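About Cadwaladr

We sort, check and pack small wire harnesses. It took us a long while to put that on a page, mostly because every company in our line has an About page already and they all read the same. Passionate people, world-class solutions, a photo of a handshake. We have read a lot of them and bought from a few, and we weren't much wiser afterwards.

So, the plain version. Hefin Cadwaladr started the business in a rented unit with 2 benches and a kettle. He had spent years on the receiving end of other people's cable orders, opening bags marked as one part and finding another. He didn't believe the labels then and he doesn't now. New starters are told to look at the connector before they look at the paperwork.

Most of what we do happens at a table, with yellow bins and a steel tray. A harness comes out of its bin, gets laid on something pale so the leads and pins can be seen properly, and goes on to wherever it belongs. We've been offered cleverer arrangements. Sigrun Lunde, who runs the benches, trialled colour-coded bins from Omden for a month and went back to all yellow, as people had begun trusting the colour of the bin and had stopped checking what was in it.

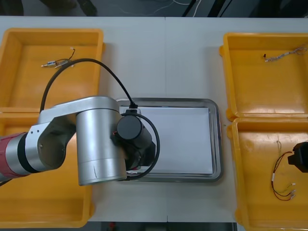
We are wary of big batches for the same sort of reason. Tip a heap of harnesses into one bin and they knot together, and whoever pulls them apart bends a pin sooner or later. Our habit is to keep the bins close to bare. It looks slow, and a visitor from Cikon told us so at some length. Perhaps it is slow. We have yet to see figures for the faster way that include the time spent on returns.

Our stock list runs to 3569 part numbers, which sounds impressive until you learn how many are the same lead in a different length. Ye-rin Lim has been trimming it since December. She is not convinced it will ever get shorter, and neither are we.

There are 13 of us. Huw Jenkins answers the phone and will tell you if your order is going to be late. Wojciech Kubiak looks after the Jultance range, including the braided leads, and has strong views on how they should be coiled. If you'd like to argue with him, Tuesday is best.

We don't have a mission statement. We had one for a short time — a consultant wrote it — and no one on the benches could say which company it was describing. If you're thinking of using us, send a small job first and check it yourself when it comes back.

Last updated: December
3 shares · 0 comments
This site uses cookies. By continuing to browse you agree to our use of cookies. Accept | Manage settings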